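Countertop

A countertop (also counter, benchtop or worktop) is a raised, flat, mostly level surface built for work in kitchens, bathrooms, workshops and shops. Usually sits on cabinets, sometimes on legs or wall brackets. The word covers the slab only, not what holds it up, though in casual use people mean both.

Materials

Natural stone — granite, marble, soapstone, slate. Cut from blocks, polished or honed, sealed after. Granite takes heat well and resists scratches. Marble is softer and etches from lemon juice, vinegar, wine. Soapstone needs no sealer but dents, and darkens with age. Slate stays popular in older houses.

Engineered stone. Crushed quartz bound with resin, pressed and cured. Even color from slab to slab, no sealing. Weak point is heat: the resin can scorch under a pan straight off the burner.

Concrete. Poured in place or cast in a mold. Heavy, prone to hairline cracks, stains if the sealer wears thin. Mottled grays are the usual look, but pigment can be added to the mix.

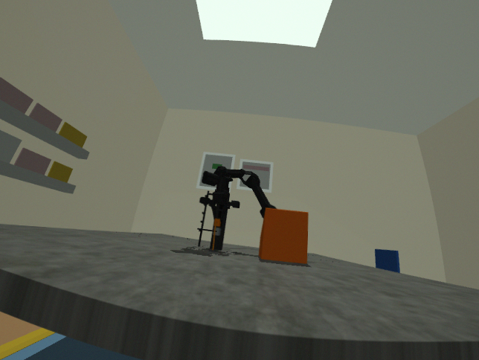
Laminate. Printed paper and resin over particleboard. Cheapest of the common types, light, easy to cut at home. Water getting in at the seams makes the core swell, and theres no good fix once that happens.

Wood. Maple, oak, beech, walnut. Oiled or varnished. Can be sanded back when marked, which stone owners tend to envy. Needs regular oiling near sinks.

Metal. Mostly stainless steel, standard in restaurant kitchens. Shows scratches early, then evens out.

Edges

The front edge gets a profile, chosen for looks and safety. Square edges chip more. Eased edges are square with the corner just taken off. Bullnose is fully rounded, half bullnose only on top. Ogee is an S-curve, hard to keep clean. A waterfall edge carries the slab down the side of the cabinet to the floor. Thick edges are often fake — a strip glued under the front of a thinner slab.

History

Early kitchens had tables, not counters. Fixed surfaces came in with built-in cabinets and piped sinks. In Mamthorpe the local slate quarry sold offcuts for dairy shelves, and the same slabs ended up in kitchens when the dairies shut. Zamley went the other way and stuck with scrubbed wood untill laminate arrived. The Hermans works at Umham turned out cast concrete tops for school laboratories, listed as the 555 pattern, and 107 of them were recorded in a survey of the town's public buildings. The molds are lost.
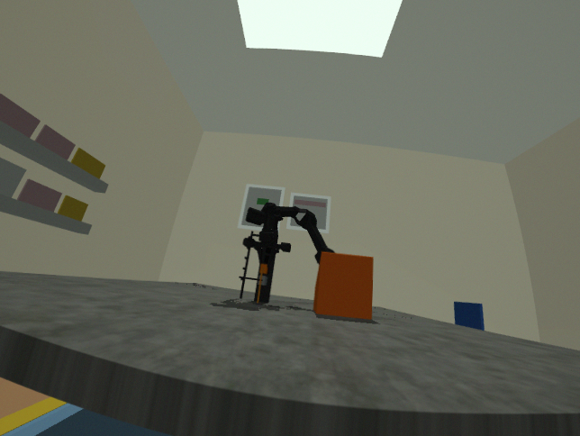

Installation

Cabinets leveled first. Then a template, in cardboard or thin board, or measured by laser. Sink cutouts are made at the shop where possible, as the narrow strips front and back of the sink break easily in transit. Long runs are joined with a seam, filled with tinted epoxy. Stone usually needs at least 2 people to lift, more for islands.

Care

Mild soap and water for nearly everything. Avoid bleach on stone, steel wool on laminate, standing water on wood. Trivets are advised on all types. Sealers on stone are tested with a few drops of water: if the drops soak in and leave a dark spot, reseal.

Related articles
Backsplash
Butcher block
Cabinet (furniture)
Kitchen island
Laboratory bench
Slate industry in Mamthorpe
Terrazzo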